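Tray Sorter build: frequently asked questions

We get a lot of messages about the arm, which is lovely, and most of them ask the same dozen things. Answers are collected on this page. It was last tidied up in April, after the new gripper went on.

What is the Tray Sorter?

A home-built robot arm that picks small household odds and ends off a tray and puts them where they belong. It lives in the kitchen corner of McIver, the shared workshop where we rent bench space. The software side is called Dronero (yes, it began as a drone project, and no, we never changed the name). It's a hobby build from top to bottom and we love working on it.

Do I need an engineering background to build one?

No. If you can solder a connector, use a hex key and follow a wiring diagram with patience, you can get an arm moving. The hardest part for most people is the cable routing, and that's fiddly more than difficult. Give yourself a few weekends and don't try to do the wiring and the first calibration on the same evening. We did, and the arm spent an hour politely pointing at the ceiling.

What did it cost?

Our parts bill so far is £484, leaving out tools we already had and the two motors we cooked. You could come in under that if you have a printer at home. The motors are the biggest chunk of it. Please don't save money on the power supply!

Which motors do you use?

Viteck bus servos, all the way from the shoulder to the wrist. They daisy-chain on one cable, they report their own position, and they are forgiving of beginners. The gripper has its own pair of smaller ones so that each finger can move separately. Set the ID number on every servo before you bolt anything together. Taking the elbow apart to get at a servo with the wrong ID is a miserable job.

And the controller board?

A Fosunico board, mounted up behind the shoulder. It was cheap, the documentation is readable and it has enough spare pins for whatever we think of next. Any board that can talk to your servos will do. If you swap it, you'll need to edit the pin file in Dronero, and there are comments in there to help you along.

How do I get the joints calibrated?

Move the arm by hand to the rest pose, run the zero routine, then check each joint in turn from the base outwards. On our arm the shoulder reads 3130 at rest. Yours will be different, so please don't copy our number in! Write your own readings on a bit of tape and stick it to the base. You will want them again the first time a horn slips.

How far can it reach?

Comfortably, 224 mm out from the edge of the mount. It will go further if you ask it nicely, but the wrist starts to droop and the fingers land short. Put the tray well inside the comfortable range and everything gets easier.

My cables keep catching. What am I doing wrong?

Probably nothing unusual. Everyone's first arm snags. Leave a generous loop at each joint, then move the arm slowly through its whole range with the power off and watch where things go tight. Ribbon cable doesn't like being twisted, so let it hang straight down and do its bending in one direction only. Ours still looks like a bowl of spaghetti near the top and we have made our peace with that.

Why are the fingers bare of padding?

They won't be for ever. We've tried bicycle inner tube, silicone baking mat and the foam off an old pair of headphones. Baking mat is winning. It grips well and washes clean, but our glue keeps letting go of it after a few days. If you have a glue that sticks to silicone, write to us at once.

What sort of things can it pick up?

Soft things, mostly, and we choose them to be awkward in different ways. A sponge squashes and springs back, so it's a brilliant first object. Crumpled paper changes shape every time you touch it. Plush toys are floppy and have legs that get in the way. Keys are the hard one: they're thin, they slide over each other, and the fingers tend to skate across the top. In our last proper run we made 74 attempts on mixed objects, and the sponge was the clear favourite. The keys are still ahead of us on points, but we're getting there.

Why put everything on a tray?

The raised rim stops things rolling off, and a textured floor gives small objects a bit of hold when a finger nudges them sideways. A strong plain colour also makes it much easier for the software to tell object from background. Ours happens to be a very cheerful orange-red. Choose a colour that none of your objects share. Glossy plastic does bounce the light back, so try a few lamp positions before you settle on one.

Can it work next to a sink?

Yes, ours does. Keep the electronics high up and well back from the tap, use a residual current device on the supply, and don't run the water while the arm is powered.
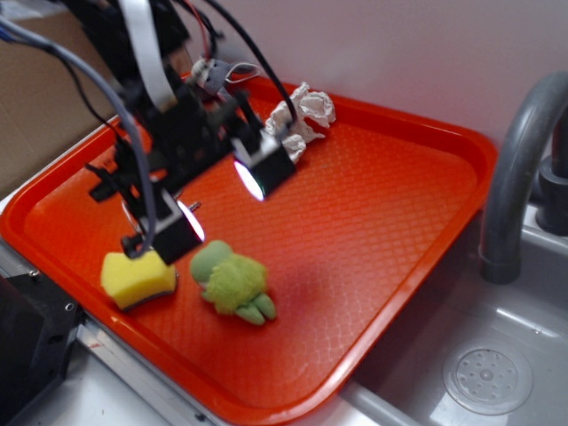 The same orange-red tray by the sink in both photos, with the sponge and the green toy on it. 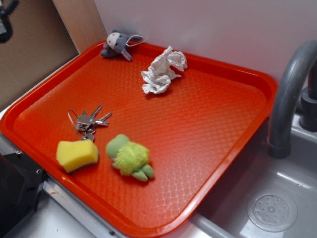

Is it safe to have around children and pets?

Only with an adult at the switch. Small servos can still pinch a finger hard. Fit a big stop button that cuts the power to the motors, put it where you can slap it without looking, and test it at the start of every session. We keep the speed limit low as well, and only raise it when everyone is standing back.

Can I get the files?

Yes please! The drawings, parts list and Dronero code are all in the project download, and you're welcome to change anything you like. Check the printed parts against your own servo model before you start a long print, as the screw spacing varies.

Can I come and see it running?

McIver has an open evening every month from 7 pm, and the arm is usually switched on. Bring an object you'd like it to try. Nothing wet, nothing sharp, and nothing you'd be sad to see dropped in the sink.

What's coming next?

Better finger pads, a neater cable run and a second go at the keys. After that we'd love to try cutlery, beginning with teaspoons.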